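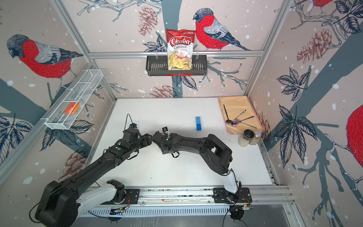

Spice jar

A spice jar is a small lidded container for keeping dried spices, herbs, salt and ready-made blends in the kitchen. That's the short definition, and I could leave it there, but I've been looking after the storage pages on this site since I took them over from Norbert Matoušek and I have far more to say about spice jars than anybody has ever asked me for!

What counts as one

Most are glass, some are tin or pottery, and plenty are plastic. Size is a bit of a movable feast. The old Ondrejka catalogue listed theirs by height, 8 cm and 11 cm, and I still think that's more useful than going by volume, as it tells you whether the thing will fit under your shelf. Anything much taller I'd file under storage jars (see separate entry), though Romana Bednárik disagrees with me and has edited that line twice.

Lids

Screw lids are the commonest, in metal or plastic. A silver lid and a black lid side by side is a perfectly ordinary sight in a home kitchen, where jars get bought one at a time or saved from the shop, and some people use the colour as a code: black for salt and sugar, silver for the spices proper. I do this myself and it works nicely until a guest does the washing up.

Shaker lids have holes under a flap or an inner disc. They're good for salt and cinnamon, hopeless for bay leaves, and a real nuisance over a steaming pan, where the damp gets in and the powder sets in the holes. Tip a little into your hand or a spoon first and you'll avoid the whole business.

Spoons

If you don't shake, you spoon. A long thin spoon reaches the bottom of a narrow jar, which an ordinary teaspoon often won't do (the bowl catches on the neck, and then half of it goes on the worktop). Wider-necked jars will take nearly anything. Plenty of households keep a few odd spoons just for this, laid out on a cloth or a tray next to the jars, and they rarely match. Patterned handles, plain ones, those shimmery purple ones that were in every gift shop for a while – all fine, as long as they go in dry. A cloth underneath catches the dust from turmeric and paprika, but do pick one you don't mind staining.

Filling and labelling

Pale granular things are the troublemakers. Salt, caster sugar, citric acid and garlic granules all look much the same through glass, and light brown powders are nearly as bad: ground coriander, ginger, cumin, take your pick. Label the side and not just the lid, because lids get swapped. I write the month on mine as well, so a jar marked September is easy to judge. Ground spices keep their flavour for 12 months or so if they're treated kindly, and whole ones last a good deal longer.

Svatopluk Vondráček's survey for the Haltadside kitchen club went through 471 jars in members' cupboards, and more than half had no label at all. He was rather cross about it.

Where to keep them

Away from the hob and out of the sun. A rack on the wall looks lovely, and a wire basket hung from a rail is handy too, although small jars tend to topple in one unless they're packed in snugly. A drawer is probably best for the spices themselves, lying flat with the labels up. The Zotano drawer insert is made for this, and so is the cheaper Ekico one, which I have, and which slides about.

Washing

Hot soapy water, then leave the jar upside down overnight and the lid separately. For smells that won't shift (cloves, I'm looking at you) fill it with dry rice and leave it a few days.

See also: salt pig, storage jar, measuring spoon, tray cloth

Page last revised Feb 25, 2023, with corrections on shaker lids from Remo Moser.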